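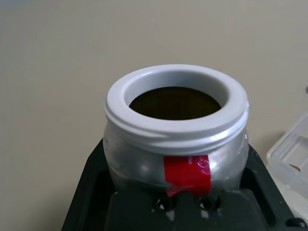

Figure 41. Open jar seated in the holder, wrist camera view. Red tape to the front.

Section 7. Faults during jar handling

7.4 Fault 1009: jar not released

Fault 1009 is raised when the Gundard gripper has been told to open over the holder and the Ravn controller still reads a load on the fingers. The arm stops where it is and the amber lamp on the controller comes on. The fault cannot be cleared from the Traltero screen until the steps in this section have been carried out.

CAUTION: The fingers may open without warning while fault 1009 is active. Keep hands out of the space between the fingers and the holder until step 3 is complete.

CAUTION: Jars are handled without caps at this station. A jar that is lifted and then dropped may spill. Wear gloves and eye protection.

To clear the fault:

1. Press HOLD on the hand control. Do not use the emergency stop unless a person is at risk, as this removes power from the fingers and a raised jar will fall.

2. Open the wrist camera view on the Traltero screen. Check whether the jar is standing in the holder or is still held above it.

3. If the jar is standing in the holder, set the speed to 60 mm per minute and select FINGERS, OPEN, STEP. Repeat until the load reading falls to zero. If the jar is still held above the holder, go to 7.5.

4. Raise the arm straight up with the Z key. Do not turn the wrist while the fingers are level with the white collar. The ridges on the collar can catch a finger pad and pull the jar over.

5. Lock the arm and open the guard door.

6. Check that the jar is upright and that its base rests against the raised block. The red tape must be on the same side as the two round holes in the block. Turn the jar by hand if necessary.

7. Inspect both finger pads. Replace any pad that is torn or sticky. Wipe the collar if there is residue on it.

8. Close the guard door, unlock the arm and select CLEAR FAULT.

Note: Loose tape is a common cause of this fault. The tape must lie flat and must stay below the collar. Where an end has lifted, remove the strip and fit a new one before the jar is used again.

Note: The load reading should be checked against the test weight after every 700 cycles. See 9.2.

If fault 1009 returns on the same jar, take the jar out of use and record its position in the station log. If it returns on a different jar, leave the arm locked and contact Trulluneck Service. Do not raise the load limit in order to continue a run.

7.5 Jar held above the holder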